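Entry Rules Tracker: data card

Summary

The Entry Rules Tracker is a table of changes to border, testing and quarantine rules, collected from public notices issued by governments, regional authorities and ferry operators. Each row records one change to one rule in one territory. The table is kept by Zuleica Macedo at Heltosholm and is refreshed each April.

The tracker is a record of what was announced. It is unsuitable for deciding whether a person may travel, and it should not be quoted as legal advice.

Files

rules.csv – one row per rule change
territories.csv – territory codes and parent countries
sources.csv – one row per notice, with language and retrieval month
notes.txt – free-text remarks on disputed rows

All files are UTF-8 with comma separators. Empty cells mean that the notice did not state a value. They do not mean zero.

Coverage

The current release covers 49 territories. A territory is listed separately from its parent country when it sets its own entry rules, even if it shares a passport and currency. Transit zones inside airports are left out. Land crossings are included only where the rule differs from the one used at airports.

Main fields in rules.csv

territory – code, as in territories.csv
rule_type – test, quarantine, form, vaccination, ban
action – added, changed, lifted
applies_to – residents, visitors, all
effective – start of the rule as given in the notice, local time
source_id – key into sources.csv

Where a notice gives only a month, the effective field holds the month alone. Two notices for the same change are merged into one row and both keys are kept, separated by a semicolon.

Coding

Each notice is read by 2 coders working separately. Disagreements go to a third reader, whose decision is final and is logged in notes.txt. Notices in languages that none of the coders reads are machine translated first and marked "mt" in sources.csv.

The Burov list of territory names is used for spelling. The older Chevalier codes remain in a second column for users who need to join the table to earlier releases.
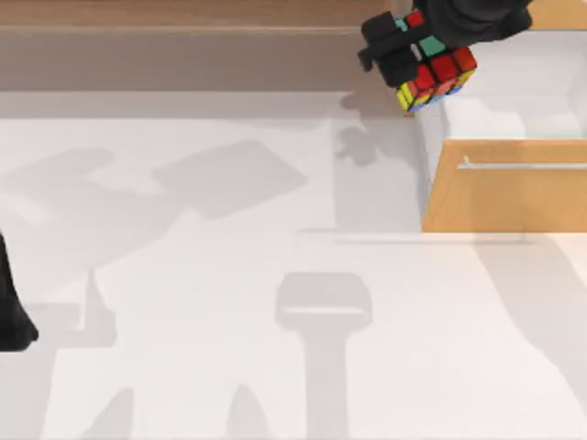
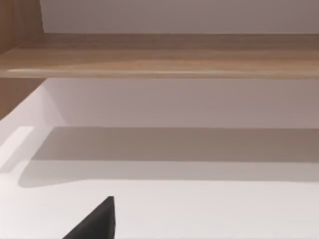
Known problems

Lifted rules are under-reported. Many authorities announce a rule and later let it lapse without a notice, so a missing "lifted" row is weak evidence that the rule stayed in force.

Rules for children are coded poorly before release 3. Age limits were stored as text and have been only partly converted.

The Ikosberg mirror runs one release behind and still has the old column order. Check the header row before loading.

Corrections

Send the row number, the proposed value and a link to the notice. Corrections without a source are not applied. Accepted changes appear in the next release and are listed in notes.txt – earlier releases are left as they were.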